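Subject: Re: [folding] Small models from leftover paper, which weight?

Hello all,

I answer the question from September, sorry that it took me so long. I wanted first to try the things myself before I write.

> I have a box of offcuts from the print shop in Kollside, maybe 200 pieces,
> all white, most of them smaller than my palm. They are not all square.
> Can somebody tell me if it is worth the trouble to fold with them, or do
> I only get thick, ugly corners? Also, do you cut to square first or do you
> begin from the rectangle? My table is not very smooth, if this matters.

In my opinion it is worth the trouble, but please sort the box before you start. I had a similar pile from Relotmont and I went through all of it, 182 pieces. The heavy ones I put away for name cards. With a small piece, each fold makes the paper thicker very quickly, and after the fourth fold a heavy sheet doesn't want to lie flat anymore. Ordinary copy paper is good enough. The thin Lukinine paper is nicer, but for practice I would not spend money on it.

About the square: I don't cut first if the model has a band or a collar. For the simple box with a band, you can begin from the rectangle and use the extra length for the band. For birds and for everything with four equal corners, you must cut. I mark the cut with a fold and not with a pencil, so there is no line left on the white side.

The first crease is where I made most of my mistakes. When I folded flat on the table, with my face above it, I thought that the edges met, and later they were 3 mm apart. Now I make only a soft bend on the table, then I take the paper up with both hands, one on each side, and hold it upright in front of me at the height where I can look straight at it. I keep my thumbs on the front and the other fingers behind.
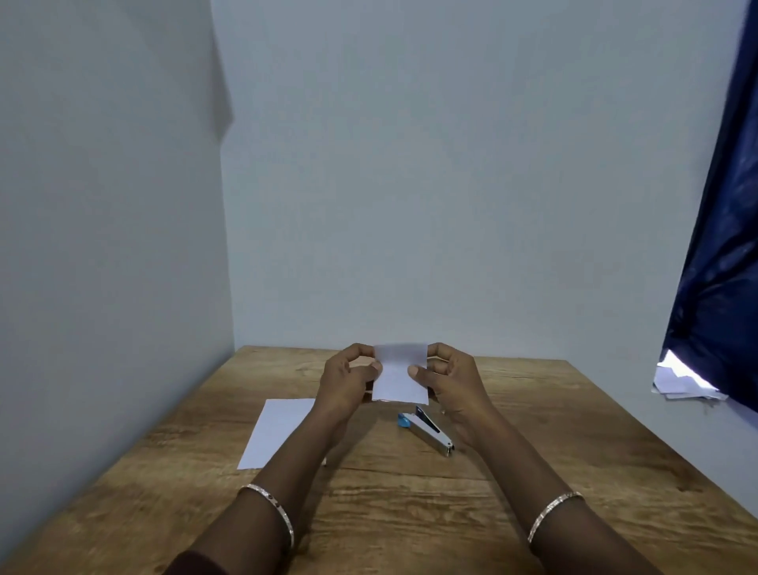
If the upper edge is not parallel with the lower one, I open it and begin again, and I press hard only when I am satisfied. On a soft bend you can still correct. On a hard crease you can't, the paper remembers it and goes back to the wrong line each time.

For your table: the grain can print through if it is rough and you press with a bone folder. Put a second sheet of paper under your work, or a piece of smooth card. With the fingernail only, I never had this problem.

One question from my side. In the Yu booklet, the edition with 520 diagrams, the small lantern has a step where both sides must be pushed in at the same time. My paper always tears at the lower corner. Does somebody pre-crease this step, and in which direction? I tried it as a valley fold and as a mountain fold and I see no difference.

Thank you and best regards to the list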